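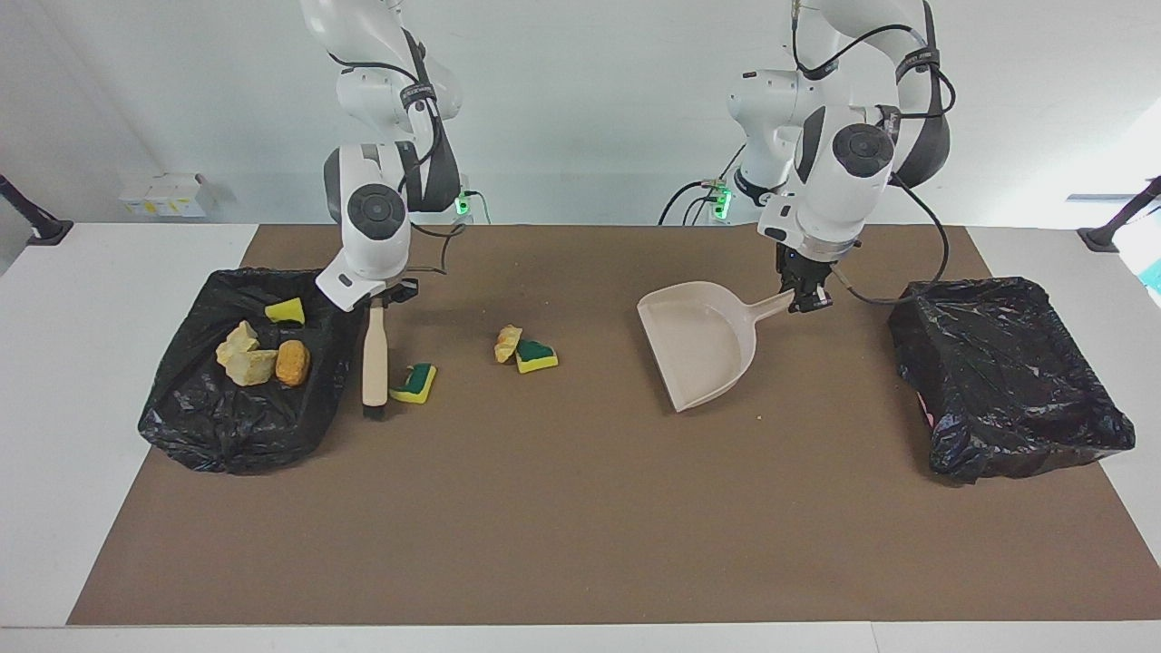
Handfeger mit hellem Holzgriff und dunklen Borsten.

Sindura: Wortliste Haushalt und Putzen

Sindura sammelt regionale Bezeichnungen für Gegenstände und Tätigkeiten im Haushalt. Die Liste umfasst Wörter aus Deutschland, Österreich und der deutschsprachigen Schweiz. Sie ist aus den Fragebögen des Vorläufers Lirkon entstanden und wird seitdem als eigenes Verzeichnis gepflegt.

Inhalt

Die Einträge sind auf sieben Sachgruppen verteilt: Kehren, Wischen, Wäsche, Geschirr, Abfall, Fenster, Vorrat. Am besten belegt ist die Gruppe Kehren. Unter dem Leitwort Handfeger stehen dort unter anderem Handbesen, Kehrwisch, Bartwisch und Beserl. Die Gruppe Vorrat ist noch dünn, einzelne Leitwörter haben nur einen Beleg.

Dateien

eintraege.csv: die Wortliste, eine Zeile pro Bezeichnung
regionen.csv: Kürzel und Namen der Regionen
belege.csv: Beispielsätze, über die Spalte id mit der Wortliste verknüpft

Alle Dateien sind in UTF-8 gespeichert, Trennzeichen ist das Semikolon. Beim Öffnen in einer Tabellenkalkulation bitte den Zeichensatz von Hand einstellen, sonst werden die Umlaute falsch angezeigt.

Spalten in eintraege.csv

id: fortlaufende Nummer, wird nach Löschungen nicht neu vergeben
leitwort: standardsprachliche Bezeichnung
variante: regionale Bezeichnung in der gemeldeten Schreibung
genus: m, f, n oder leer
region: Kürzel aus regionen.csv
sicherheit: 1 bis 3, wobei 3 mehrere unabhängige Meldungen bedeutet

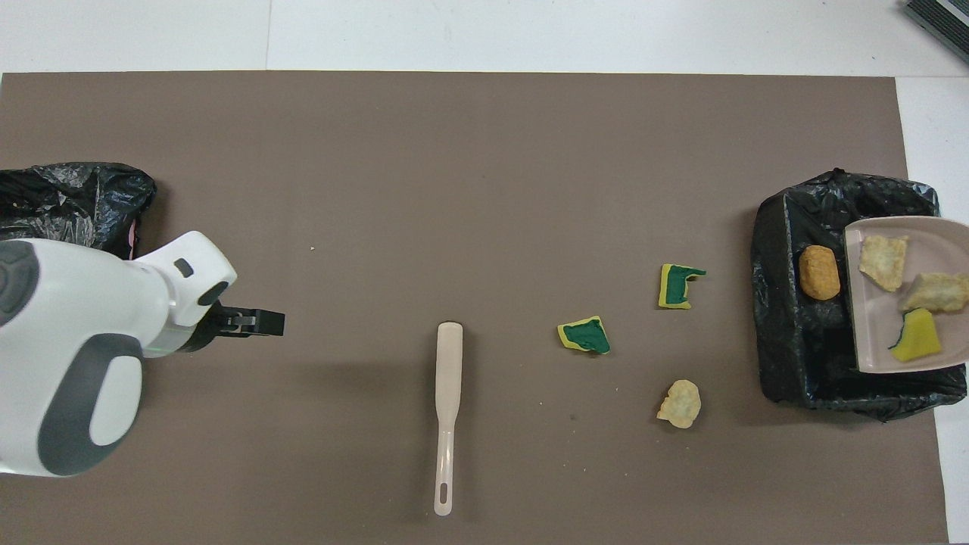
Zerknitterter schwarzer Plastikbeutel, am linken Rand.

Abgrenzung der Leitwörter

In der Gruppe Abfall werden Beutel und Sack getrennt geführt, obwohl viele Meldungen beides gleich verwenden. Müllsackerl steht unter Müllbeutel, Kehrichtsack unter Müllsack. Tüte ist nur aufgenommen, wenn der Beispielsatz eindeutig vom Abfall handelt.

Bekannte Lücken

Etwa 40 Einträge haben keine Regionsangabe. Ostbelgien und Südtirol fehlen ganz. Dialektschreibungen sind nicht vereinheitlicht, dieselbe Form kann also mehrfach vorkommen. Für Lautanalysen eignet sich die Liste nicht.

Änderungen in Fassung 6

Spalte sicherheit ergänzt
Doppelte Einträge unter Putzlappen zusammengeführt
Kürzel für Vorarlberg korrigiert
Stand der Daten: Juli

Nutzung

Die Weitergabe ist mit Nennung des Projektnamens Sindura erlaubt. Korrekturen bitte mit id, Region und einem Beispielsatz einreichen. Meldungen ohne Beispielsatz werden mit sicherheit 1 übernommen.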